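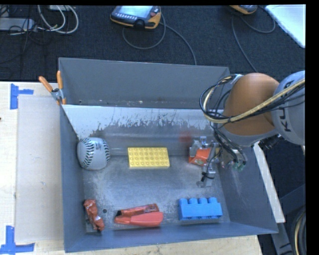
Ok quick one, the phone is at 13 percent and the charger is in a box somewhere. Which box, no idea. The ones I labeled "misc" have beaten the ones with real labels by a mile.

So we moved. Wistdale to Bainbridge, 41 miles, done. I keep getting messages asking how it went so I'm putting it all in one place and then I'm going to bed.

Short version: fine. Long version: two trips, one truck, a couch that doesn't fit, and a cat under the bathtub.

The packing first. I started in December thinking I was way ahead. Bought the tape, bought the fat markers, packed up the Christmas stuff and the good plates and felt great about it. Then did nothing at all for weeks. Every evening I'd walk past the stack of flat boxes in the hall and think, tomorrow. The last four days were a blur. By the end I was putting things in pillowcases. Forks in a boot. I found the forks this morning so that worked out.

The good plates all made it, by the way. The everyday plates, which I wrapped at midnight in one sheet of newspaper each, did not. We're down to three and a saucer. So if you come over we are eating off the wedding china until further notice, even if it's grilled cheese.

Stuff. So much stuff. I thought we were people who didn't have much, and then you take it all out of the closets and put it in one room. We had four can openers. An ice cream maker with no lid. Curtains from the apartment before the apartment before. Most of what slowed me down was the little things though, a baseball here, a toy brick there, a key to who knows what. A big thing you decide about once. Couch, yes. Old desk, no. The small stuff you pick up, put down, pick up again, and then it's 11 pm and you have sorted half a drawer.

What finally worked was setting the oven timer. Twenty minutes a drawer, when it beeps whatever is left goes in a bag and the bag goes in the car. I did not look in the bags. I'm sure I gave away something I'll want by summer and I'm ok with that.

The truck. We rented from Pirov, the place out by the old highway, and I have no complaints except the seat, which only goes back if you are six feet tall and angry. I'd never driven anything that size. I practiced in the lot behind the feed store at 6 in the morning, going backwards very slowly between two shopping carts. I hit one cart. Just the one. On the actual day I didn't hit anything, but I took the corner at the bottom of our new street so wide that a man watering his lawn stepped back onto his porch. I waved. He waved, sort of.

If you're renting one, take the pads. They ask if you want the furniture pads and it sounds like one of those extras, and we said no, we have blankets. We did have blankets. They were in the first load, under the bookcase. So the dresser rode over naked and now has a scratch down the side that I've turned to the wall.

And the couch! Measured the couch. Measured the front door. Did not measure the turn right after the front door, where the hall goes left and the ceiling comes down. We stood there with it half in and half out for I want to say an hour. Took the feet off. Took the door off. Tried it standing up like a person. It's living in the garage now and I've been sitting on it out there in the evenings with the big door open and it's kind of the nicest room in the house.

The cat, for those who asked about nothing but the cat. Yelled the whole way over, then went silent when we carried her in, then vanished. The tub is one of those old ones with feet and she's decided that's her place. She comes out at night for food, I hear her crunching. Last night she walked across my legs at 3 am so I think we're getting there. Everybody says give it two weeks.

Money, becuase I said I'd be straight about it. We set aside 2000 for the whole move and came in a little over. The truck and gas was less than I'd feared. What got us was all the dumb stuff after, a shower curtain, light bulbs, the trash cans you have to buy yourself here, takeout every single night because the pans were at the bottom of something. If I did it again I'd have one box marked OPEN FIRST and I'd mean it: a pan, two bowls, toilet paper, the coffee, scissors. And the charger. I had a box like that, technically. It had a lamp in it and my tax papers.

The house is good. It's cold in the back bedroom, and the kitchen has one outlet in a spot that makes no sense, up high by the window, so the toaster is sort of up on a shelf like a trophy. There's a pear tree, or the neighbor says it's a pear tree, right now it's sticks. The light in the morning comes straight through the front and all the way to the back door. I hadn't noticed that when we looked at it, we came at four in the afternoon in the rain.

What I miss: the bakery, already. My walk along the creek. Knowing which light switch. I've been turning on the garbage disposal every time I want to see the sink.

Have been to the hardware store five times and they know me now. Haven't been to the library yet. Found a diner called Petance that does hash browns the way I like, thin and nearly burned, and it opens at 5:30, so that's breakfast handled until I find the skillet.

Things still missing if anyone helped load and remembers: the skillet, the bolts for the bed (mattress is on the floor, it's fine, it's like college), my left rain boot, and the blue folder with the stove manual. The stove beeps at me. I'd like to know why it beeps.

Also thank you to everyone who carried something. I fed you cold pizza off a box lid and you were very nice about it. Real dinner soon, on the fancy plates, bring a chair if you have one you can spare.

Ok, 4 percent. More when I find the cord. Pictures of the pear sticks next time.

We use cookies to remember your preferences and to see how many people visit. By continuing to read this blog you agree to their use. Accept | Settings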